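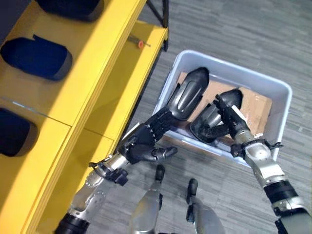 2018-01-23 车间笔记

昨天那台送来的小货车，客户说松了油门转速还往上窜，我今天总算能坐下来慢慢看它的油门踏板传感器了。两路信号我都接到示波器上，从怠速慢慢踩到底，再慢慢松开，前前后后做了20遍。第一路很规矩，第二路在刚起步那一小段偶尔会抖一下，有3遍看得很清楚，剩下的都平平顺顺，让人又高兴又着急。

ECU里没有存故障码，这点我想了好一会儿。抖动时间太短，大概还没到它判故障的门槛就过去了。门槛到底是多少，手册上没写，我已经写信去问Zosier那边，等回信吧。

午饭后换了一只Bemetti的新踏板总成，接的还是原车线束，又踩了20遍，没见抖。先别急着下结论啊，拔插头的时候我顺手把针脚也擦了一遍，这一下就把两件事混在一起了，怪我手快。明天把旧踏板装回去，针脚不动，再踩200遍，老老实实记下来。

顺便说一句，地毯和踏板之间的间隙也量了，8毫米，踩到底不蹭，这条可以先放一放。

还有，六月份Nimach那批踏板的记录我翻了半天没找到，哪位同事借走了，看完麻烦放回柜子里，谢谢啦！示波器探头我留在台子上，明早还要接着用，请先别收。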